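Open afternoon at Harnora, in May

Harnora opened its doors for one afternoon in May, and I went along with Montri Rojanasak, who had put both our names down. The building is a former wool store on the edge of Sultau, 14 minutes on foot from the station. Entry was $2, paid at a folding table, and the leaflet said the place could take up to 300 visitors at a time. It was nowhere near that when we arrived.

The ground floor is storage and offices, so we went straight upstairs. The rooms there are set up for household tasks, the sort of thing everyone does at home without thinking: sorting, folding, putting things away. I spent longest in room 818, where the task was fruit. It had a pink cloth with white spots, a grey curtain behind, and an orange, two small red tomatoes and a few green fruits lying on the cloth.
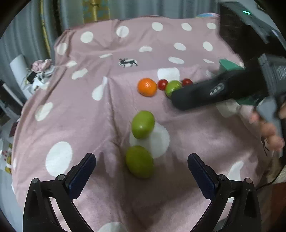
Montri asked why they hadn't used a plain table. The woman looking after the room said a cloth with folds in it was closer to what people have at home, and small round fruit behaves differently on it. She was happy to answer questions and didn't hurry anyone along.

The talk at three o'clock covered how each task is written up before anyone starts. A sheet says what goes where, and for the fruit room it is short – small things in the bowl, the rest left out. The speaker came from Bouvier, the firm that helps with the planning, and he kept it to plain language. It was hard to hear from the back.

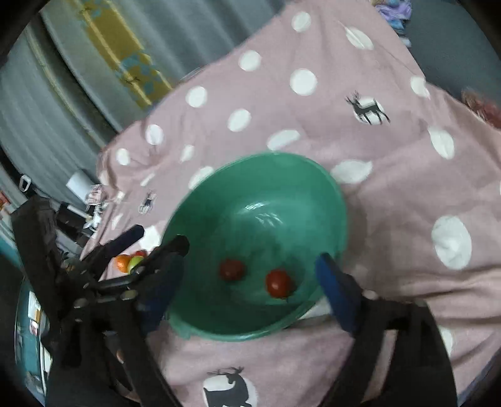
We had tea afterwards in the corridor, with a decent date slice from the bakery in Stesby. There are only a few chairs, so bring a jacket to sit on if you like the floor. The toilets are downstairs and signposted. The stairs are steep and I didn't see a lift, so ring ahead if that matters to you.

We left a bit after four and caught the bus back from the corner. Montri has asked to go on the mailing list for the next one.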